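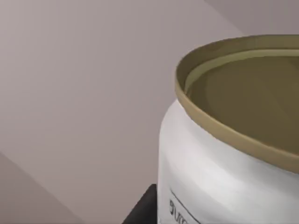
Moving ewes little and often: what I've learned on a wet hill farm
Notes for the grazing evening, Pumden, October 2026
Tomos Landeg

Opening

Say thanks to Alun Jenkins for asking me. Mention he asked me in July when I was in a good mood and had plenty of grass.

I farm sheep with a few store cattle in the summer. Heavy ground at the bottom, thin ground at the top, and rain on all of it. Until fairly recently I set stocked everything. Gate open in spring, ewes and lambs in, gate shut, off you go. My dad did it and it's an easy way to live (pause for the dads in the room).

So I'm going to tell you how I started splitting fields up, what I got wrong, and what I'd spend money on if I was starting again. Shout out if you want to ask something, I'd much rather that than save them all up.

Why I bothered

The bottom meadow. Good soil, decent ryegrass and white clover, and every June it looked dreadful. Half of it nibbled down like a bowling green and the other half gone to seed with thistles through it. The sheep weren't being daft. They'd eat a patch, the patch would grow back sweet, and they'd go straight back to it. The long stuff just got longer and they wanted it less and less.

Ieuan Maddocks came over to look at a tup and ended up leaning on that gate for ages telling me I was growing plenty of grass and wasting it. I was a bit put out! But he lent me a reel of wire and a bundle of plastic posts and said have a go with one mob.

The first mob

I picked 72 ewes with their lambs. Split the meadow into strips and moved them every couple of days. First day was fine. Second day they walked through the wire like it wasn't there.

Things I'd missed:
Two strands isn't enough for lambs that have never met a fence. I run three now.
Wet grass touching the bottom strand drains the life out of a battery unit. I strim or trample the line first if it's long.
My earth stake was a bit of old rod pushed into dry stony bank. Moved it down into the damp by the ditch and the fence woke up.
Train them in a small paddock with a solid fence behind the electric. Leave them in there until they've all had a sniff of it.

After that they got the idea quickly. By the end of the month they'd be stood waiting at the corner when they heard the quad, which is lovely until you've only come down to check the water.

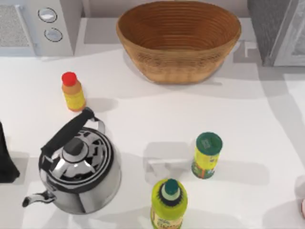 Bread basket on the worktop

Water (spend time on this bit, people always ask)

Water is what stops most of us. Splitting the field is easy enough, then you realise the trough is at the far end of it.

I did it the cheap way. Blue pipe laid along the hedge on top of the ground, with a quick connector every so often, and a little drag trough I can tip up and carry. The trough is a Rustad one, nothing special, and I've been pleased with how the valve has held up. Tie it to a post or they'll have it over. Pipe on the surface does get warm in a hot spell and it'll freeze in winter, so I drain it down when the ewes come off.

For a bigger group I've got a 1,000 litre tank on a trailer. It's a faff. I use it on the rented block where there's no mains and I grumble every time. If you're pulling one of those about on a slope, please go steady, and think about where the weight will be when it's half full and sloshing.

How long is long enough

Rest is the part I was slowest to trust. In May, when it's flying, I can be back on a strip in 25 days and even then it's sometimes ahead of me. By late summer I want it a fair bit longer. If I go back too soon I'm eating next month's grass, and I've done that, and then I was buying feed in September and not telling anyone.

I look at the plant more than the calendar. With ryegrass I want to see 3 new leaves on the tiller before they go back in. Get down on your knees and pull a few plants. (Bring the turf up on the tray and pass it round. Put newspaper on the tables first.)

And leave some behind! That was the hardest habit to break. I used to think a field wasn't finished until it was bare. Now I move them when there's still a bit of leaf there and it comes back far quicker.

When it gets away from you

It will. Don't panic and don't try to make the ewes eat it all. I drop a paddock or two out and have them baled, or I put the cattle in to clear up after. Armindo Baptista, who some of you know from Ornard, does it the other way round with cattle in front and sheep behind, and his swards look better than mine, so ask him in the break. 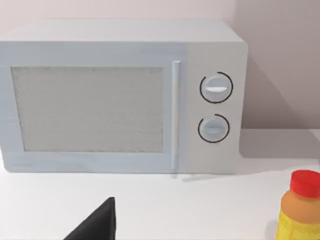

The other thing is to keep a spare paddock in your head. I always know where I'd go tomorrow if it poured all night. On my heavy ground a mob stood still in the wet for one day does more damage than they'd do in a dry fortnight, and I've got a gateway I'm still ashamed of. So if it's really wet I make the break bigger, or I move them again the same day, or I take them up to the thin ground and let the plan go hang for a bit.

Keeping track

I write it on the kitchen calendar. Field, date in, date out. My nephew Tomos Eynon put it all on a spreadsheet for me and it's very smart, and I've still got the calendar. Use whatever you'll keep up in lambing.

What I'd buy first

A decent energiser. Don't skimp here, I bought a weak one and had to buy again. I've got a Cikeo on the home block now.
A fence tester. Cheap, and it saves you using your elbow.
Pipe and connectors.
A reel that winds without skinning your knuckles.
I'd leave the plate meter until you've done a season by eye. Borrow one if you're curious.

Questions

If it's quiet, ask who's tried it with twins and had mismothering at a move. (I have. I leave it until the lambs are well up on their feet and following, and I open the wire and let the ewes take their time. Never push them through.)

Also remind them the farm walk meets at the top yard, wellies please, dogs left in the truck. Tea at the back.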